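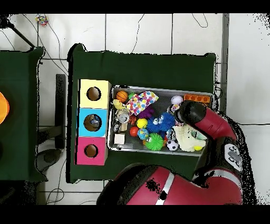 Figure 5.1 Stacked cubes beside a metal tray of toys on a green-covered table.

Chapter 5
Traceability in the Meat Supply Chain

5.1 Scope of the chapter

Traceability is the ability to follow a food product, and the animals and ingredients that went into it, through each stage of production, processing and sale. Chapter 4 dealt with species testing in the laboratory. The present chapter deals with records.

Two directions are distinguished. Tracing back starts with a finished product and identifies its sources. Tracing forward starts with a source and identifies every product and buyer it reached. A recall normally requires both.

5.2 The lot as the basic unit

A lot is a quantity of product made under the same conditions and given a single code. Lot size is a business decision with safety consequences. Consider Nullarton, a ground beef plant that assigns one code to each 1000 pounds of output. If trim from one carcass enters 21 lots, all 21 must be held when that carcass is found to be mislabeled. Smaller lots reduce the amount held but increase labeling and record costs.

Codes are often lost where lots are mixed. Abou Zeid calls such a step a "merge point" and recommends that a new code be issued there, with all of the incoming codes listed against it. The Bennani cold store case in Section 5.4 shows the effect of omitting this step.

Key terms: lot, merge point, trace back, trace forward, mass balance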